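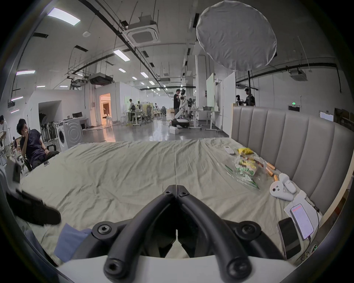
Laundry folders wanted, Carcombe workroom

We're looking for a few patient, friendly people to come and fold clothes with us this June. Yes, fold clothes! If you've ever sat on the edge of your own bed on a Sunday night working through a pile of shirts, you already know most of the job. Some of it is done standing up, at a big bed with a padded headboard, and some of it is sorting and putting away.

Akero is putting together a home guide to laundry, and we want to learn how ordinary people handle the awkward pieces – the long, floppy garments, the sleeves that won't lie flat, the sheets that never stay smooth.

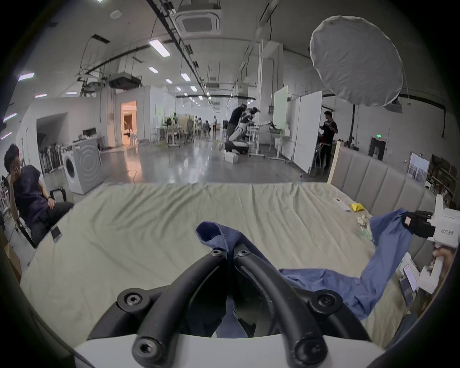

You don't need to be neat. Some of our best folders last year told us they usually live out of the basket, and they were a joy to have around. You do need to be over 18, comfortable on your feet for an hour at a stretch, and happy to chat with Chang-ho Seo about why you fold the way you do.

Sessions last a morning or an afternoon, and we pay $191 for each one, plus lunch. Bring a sweater if you feel the cold, as it's a big room with a concrete floor.

To sign up, write to Cường Trịnh at the Carcombe office with your name and the days that suit you.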